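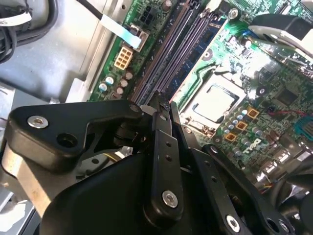 The gripper over an open Dell desktop at the Nedcombe workshop. The processor has no heatsink on it.

The Nedcombe workshop has been recording robot examples since 2018. Most of them now involve the insides of old desktop computers. We spoke to the engineer who runs the recording sessions, a former repair technician who asked that we talk about the work and leave names out.

Every example starts with a person steering the arm. "The operator does the job once, start to finish, and we save the motion and the video together," the engineer said. "Then we change something small and do it again." A session lasts 90 minutes. After that the operators swap, as tired hands make for sloppy examples.

The current set, called Gronside, has 1085 examples in it. Its tasks center on memory slots and power connectors. The view from the wrist matters most there, the engineer said, and it is also the hardest to get right. "You have the fingertips between the slots and the processor socket. There isn't much space. A fixed camera across the bench sees the back of the gripper and that's all."

Failed attempts stay in the set, marked as failures. That was a change from Deron, the earlier set, where they were deleted. "We threw out a lot of good information. If the operator misses and then recovers, I want that — the system has to learn how to recover too."

Shiny metal is a steady annoyance. Brackets and bare processor lids throw light back at the camera, and the team tried dimming the lamps before deciding to leave them alone. "A real repair bench has glare. I'd rather have it in the examples."

The next set, Eze, is due to start in November with 2 operators. It will cover ribbon cables, which bend differently every time. "I expect it to be slow," the engineer said.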